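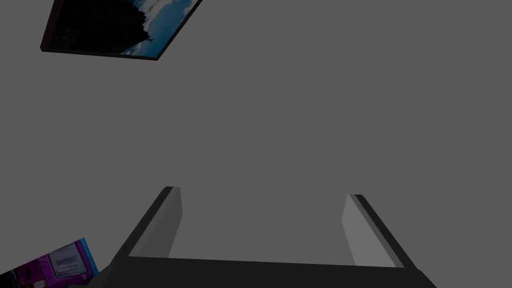
A computer-made picture of an open robot gripper against plain gray.

Why Do Grown-Ups Get Tickets?

Sooner or later you will be in the back seat when a police officer pulls the car over. The grown-up driving will go very quiet. This is a good time to stop singing.

A ticket is a piece of paper that says, "We think you broke a traffic law." Notice the word think. The officer doesn't get to decide for good. That job belongs to a judge.

Let's say a driver in the town of Grurnport goes too fast down Rustad Avenue. The ticket has a number on it, such as 2858, so the court can find it again in a very large pile. It also names the law, usually in words no human being says out loud. "Exceeding the posted limit" means you were speeding.

Now the driver has a choice. One way is to say "I did it" and pay a fine, which is money owed for breaking a law. The other is to say "I didn't" and go to traffic court. Grumbling at the steering wheel is allowed too, but it doesn't count as an answer.

In traffic court, the officer tells what happened. Then the driver gets a turn. The judge listens to both and looks at the proof, which could be a photo or a radar reading. "Everybody else was speeding" has been tried many, many times. Judges are not fond of it.

What if the driver just stuffs the ticket in the glove box, under the napkins? The court doesn't forget. The fine can grow, and in many places the driver can lose their license for a while.

Can kids get tickets? In many states you can start driving at 16, and from then on the rules are for you as well. Bike riders have traffic laws to follow too, so stop at the stop sign.

Words to know
Fine: money you pay for breaking a law.
License: a card that says you may drive.
Plead: to tell the court "guilty" or "not guilty." Begging is something else.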